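Dunkle Marmorplatte in der Küche – Kalkflecken, wer hat Erfahrung?

yanti_m
Hallo zusammen, wir planen gerade die Kücheninsel und ich bin total in dunklen Marmor verliebt (braun-grau, mit Adern). Mein Mann will Keramik. Angebot von Waltex liegt bei 1356 Euro, ohne Einbau. So ungefähr stelle ich mir das vor:

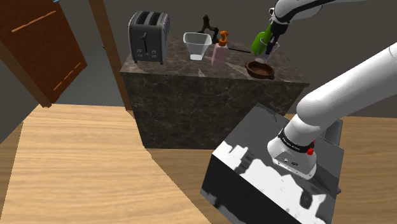 Insel in Marmor dunkel, heller Holzboden

Lohnt sich das oder ärgere ich mich nach zwei Wochen?

Rasix
Lass es. Zitrone, Essig, Rotwein, alles ätzt. Meine Schwiegermutter hat ihre Platte seit Juli und schon die ersten matten Ringe.

juwita.liem
Quatsch, sorry. Wir haben Marmor und kochen jeden Tag! Imprägnieren, Spritzer gleich wegwischen, fertig. Gerade bei so viel Zeichnung im Stein fällt kaum was auf, guck mal aus der Nähe:
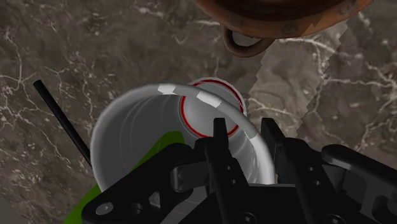
Bild: juwita.liem

Heiße Töpfe würde ich trotzdem nie direkt draufstellen.

Rasix
Matte Stellen siehst du im Gegenlicht immer, da hilft keine Ader. Der Steinmetz wollte fürs Nachpolieren bis zu 131 Euro haben.

Irfan_I
Hol dir ein Reststück und kipp Zitronensaft drauf – über Nacht stehen lassen. Dann weißt du Bescheid.

yanti_m
Gute Idee, am Friday-Sale-Stand frag ich mal nach Resten. Keramik will ich immer noch nicht :)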